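Open house at Grallemdale: a morning and an afternoon with the student robot class

The bus from Wumbei lets you off at the bottom of the hill, and the college is at the top of it. There is a shuttle on open house days but it had left when I got there, so I walked. The sign at the gate said the robotics rooms were in the Barurer Building, which used to be the print shop and still has the wide doors for pallets. Registration was a folding table and a clipboard. I got a paper badge, a map and a ticket for a free coffee, and was told the first demonstration would begin at ten.

I went because our own school is thinking about adding an automation class in the fall, and I was asked to look at how other places run theirs. I had seen one competition team and one summer camp before this. Grallemdale is different in that the class is part of the regular schedule. Students get credit for it, they can take it for two semesters, and those who want to go on can join the club, which meets in the same rooms after hours.

The ground floor has three rooms. The first is for building and wiring, with soldering benches along one side and drawers of parts labeled in marker. The second is where the wheeled robots are tested. When I looked in, a small one was following a tape line across the floor and losing it at the same corner every time. The student running it changed a number on her laptop, put it back at the start and let it go again. I watched this four or five times. By the time I left for the next room it was getting past the corner about every other try.

The third room is for the arm projects. It was the most crowded, partly because it's the smallest and partly because food was involved.

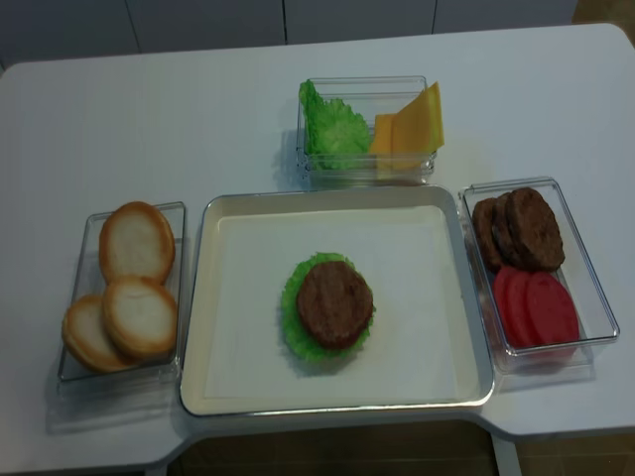 The class calls this project Ultier, after a name somebody typed into the first folder and never changed. The assignment is to have an arm put together a burger in a fixed order, with no help from a person once it starts. Each team begins with the same layout and may move the containers only if they write down why. I asked why the lettuce was on the paper in the tray with the patty on top of it, when I would have put bread down first, and a student said the team was practicing single placements that morning and not the full stack. They do the pieces in pairs before they try the whole thing. If the patty lands off the lettuce by more than a certain distance, the attempt is marked as a miss, even if it looks fine to a visitor.

A good part of the class is writing things down. Every attempt goes in a log with the program version, the starting layout and the result. The log on the wall monitor stood at 2,634 attempts when I came in, counting all the teams since the beginning of the school year. The instructor said the log was unpopular for the first month. After that, two teams had the same problem with dropped slices, and one of them found the fix by reading the other's entries, and there was less complaining.

Grading goes by the log as well. A team can get a good grade with a robot that doesn't finish the task, if the log shows they tested one change at a time and could say what each change did. I heard a parent ask if that was fair to the team whose robot worked best. The instructor said the best robot usually belonged to the team with the best log anyway, but that it didn't always, and that she graded what she could check.

I asked several students what the hardest piece was. I expected to hear the lettuce. One did say that. The others said the cheese, because it is thin and flat and the fingers have very little to hold. When the slices stand up in the box with a corner showing, the corner can be pinched. When they slide down flat, the team has to either go in at a steep angle or tip the box, and tipping the box isn't allowed. The tomato came up as well. It shares a box with the patties, and a program that reaches for one can knock the other out of place.

At eleven there was a short talk in the hallway about cost, which I took notes on for our own committee. The arms are on loan from the county for the school year. The class buys its own fingertips, boxes, trays and cables. Each team can spend up to 500 dollars across the year and has to turn in receipts. Most of it goes to replacement parts. The tables were already in the building. The room needed new outlets, which the college paid for separately, and the instructor advised anyone starting a class to ask about outlets before asking about robots.

Lunch was in the main cafeteria across the lot. The coffee ticket was good there. I sat with a couple who had driven in from the other side of Wumbei with their son, and we compared maps. They had missed the arm room completely because they took the sign for the stairs. If you go, the door is to the left of the stairs, behind the vending machine.

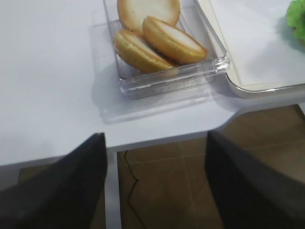
GRALLEMDALE, March – The afternoon session was more hands-on. Visitors who signed up could sit beside a student and follow the arm's own camera on a laptop. I signed up.

It takes a few minutes to get used to that view. The fingers are so close to the lens that they are large and blurry, and they take up the bottom corners of the picture. You look out between them at the table, and if the arm is held back from the edge, what you see between them is mostly floor tile. The student next to me said everyone finds this confusing at first. She had learned to watch the rims of the boxes, which catch the light and are easier to find than the clear walls. She also used the edge of the table as a guide. It has a notch cut into it, so she could tell from its shape which part of the table she was looking at.

Her team was working on the bread. The pieces are light at the top and golden at the rim, and when they lean on each other in the box it is hard to say from the camera where one stops and the next one starts. The program looks for the outline of a circle. A piece lying flat gives it a circle, more or less. A tilted one gives it something narrower. The first version of their program only went after circles and left the tilted pieces alone, and then it would stop and wait with bread still in the box. The newer version tries a tilted piece if it finds nothing better.

I was allowed to choose the starting point for one attempt. I chose the piece that looked easiest to me. The arm went down, closed on it, lifted it and set it in the tray, slightly off to the side. It was logged as a pass. On the next attempt, with the same program, the piece slipped as it came over the wall of the box. That was logged too, and the student wrote "slip at rim" next to it and restarted without comment.

There is a good deal of waiting in this work. The arm moves slowly by choice, since the class limits its speed when visitors are in the room. Between attempts the pieces have to be put back by hand, and one student on each team has that job for the day. They rotate it. I noticed that the student putting pieces back knew a lot about what went wrong, probably from standing closest.

Some practical notes for other schools:

The class meets twice a week for a double period. The instructor said a single period was too short, as setup and cleanup took half of it.

Two teams can share one arm if one is programming while the other is running. Three teams to an arm was tried last year and dropped.

Cables on the floor were brought up by more than one student as a nuisance. They plan to route them under the tables over the summer.

No programming is required to get in. About half the students start with none. They are paired with someone who has done a semester already.

The class keeps a written rule that hands stay off the table while the arm is powered, and the rule was followed the whole time I was there. Visitors were asked to stand behind a strip of yellow tape. A younger child went over it once and the student at the keyboard stopped the arm before anyone said anything.

Near the end, all the teams ran the full task one after another with the room watching. Each had two tries. Two teams finished a complete burger. One of those had the top on crooked, but it stayed on. Another team got everything down except the cheese, which folded over, and a fourth stopped early when the arm closed on nothing and the program didn't notice. People clapped for all of them. The class will take the same task to the regional student meet in Wumbei later in the spring, where the boxes will be in different places and the teams won't know where until that morning.

I stayed a little longer to ask about the handout, which lists the parts and suppliers and a semester plan week by week. The department office will mail a copy to any school that asks. I brought back two and left one in our staff room. The return bus goes at ten past four and the one after it is nearly an hour later, so leave the Barurer Building by four if you are on foot.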